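Raltstead : la salle commune met de l'ordre dans ses tiroirs, et dans ses habitudes

25/5/21 – Publié dans Vie locale

Il aura fallu trois réunions, un vote à main levée et une brouille passagère au sujet des agrafeuses pour que la salle commune de Raltstead se décide enfin à ranger ses petites fournitures. L'affaire traînait depuis si longtemps que certains habitués avaient fini par considérer le carton à câbles de l'entrée comme un élément du patrimoine.

L'opération, baptisée Flusora par ses promoteurs – le nom a été tiré d'un chapeau, et le chapeau s'est perdu depuis – repose sur un principe modeste : un panier à compartiments par table, et chaque chose dans sa case. Pas d'étagère monumentale, pas de logiciel d'inventaire, pas de consultant. Le budget s'élève à 651 euros, étiquettes comprises, ce qui a tout de même suscité un débat sur le prix des étiquettes.

Jong-dae Na, qui porte le projet depuis l'automne, se défend de toute vocation ménagère. « J'en avais assez de chercher les ciseaux, explique-t-il. Un après-midi, j'en ai trouvé quatre paires dans la bouilloire. Personne n'a voulu me dire comment elles y étaient arrivées. » L'homme a depuis rédigé un règlement de deux pages, dont une entière est consacrée aux élastiques.

Le choix du panier, lui, a donné lieu à une véritable campagne. Le camp du carton, économe, vantait les mérites de la boîte à chaussures. Le camp du bois voulait du sur-mesure et se disait prêt à attendre. C'est le plastique ajouré qui l'a emporté par 21 voix, avec des arguments difficiles à contrer : il se rince sous le robinet, on devine ce qu'il contient et il ne prend pas la poussière dans les coins. Le fournisseur retenu, Tevham, livrera le reste de la commande en juillet.

Jarosław Szczepańska, opposant de la première heure, a demandé que l'on consigne ses réserves. Selon lui, un compartiment vide attire les objets sans domicile comme une gouttière attire les feuilles. Il a néanmoins accepté de participer au tri et s'est même montré intraitable sur les capuchons de stylos, qu'il refuse de stocker séparément des stylos. Le lot a été réparti en deux tas, puis en trois, puis de nouveau en deux.

Reste la question de l'emplacement, qui n'est pas tranchée. Au coin gauche de la table, le panier bleu est à portée de main, mais il déborde un peu du plateau, et les partisans du centre y voient un argument. Les autres font valoir qu'un panier au milieu d'une table n'est plus un rangement mais une frontière. 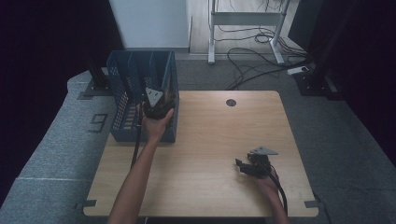 Que mettre en premier dans un panier à compartiments étroits ? Les objets longs et plats, que l'on glisse debout le long des séparations ; les petites pièces viennent ensuite, dans les cases restées libres.

Les habitués qui souhaitent récupérer un objet égaré peuvent s'adresser à l'accueil. Une partie des trouvailles a été mise de côté dans une caisse marquée « Koo », du nom d'un ancien jeu de société dont il manque toutes les pièces sauf le plateau. Les objets non réclamés seront donnés en juillet, à l'exception des ciseaux.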